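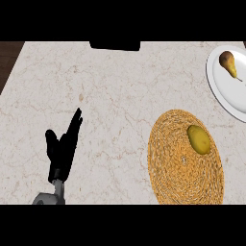

Marble counter, woven placemat, one potato, and a pear on a plate. Gripper open and holding nothing.

2018-01-25

I've spent most of January running a planner called Darkivness against simulated kitchens, and I'm less convinced by it than I was at New Year's.

The pitch is that you give it a camera view and a short instruction, and it works out the grasp, the path and the place to put things down. The Riltden people who wrote it quote a success rate over 753 simulated runs. I don't doubt they did the runs. I'd like to know how many of them had the arm starting in the same pose, because the config file that ships with it has precisely one start pose in it, and when I moved the wrist 5 centimetres sideways the thing got a lot less clever.

My set is 20 layouts, all rendered, all with food on a counter. The instruction for this one is to move the potato onto the plate. You'd think that's easy. The potato is yellow-green, though, and so is the narrow end of the pear, and the perception step leans very hard on colour. On 17 of the layouts it picked the right object. On the other three it planned a lovely smooth path to the wrong one and then reported success, and that's the bit that bothers me. A planner that fails and says so I can work with.

I also don't trust the marble. The veins and brownish blotches in the stone sometimes come back from segmentation as small flat objects, and the planner politely steers around them. My colleague at Sutherland says to turn up the minimum height filter. I did, and it stopped seeing the placemat.

Some of this is my own fault. I wrote the wrapper that passes the depth image through, and I found a rounding error in it on Monday that had been there since before Christmas. Fixing it helped a bit with grasp height and did nothing for the pear business.

The Girthorpe demo is still going ahead with this planner, against my advice. Before then I'm going to log the object mask at every step and add a check after the grasp that compares it with what was asked for. I'll post the numbers whichever way they go.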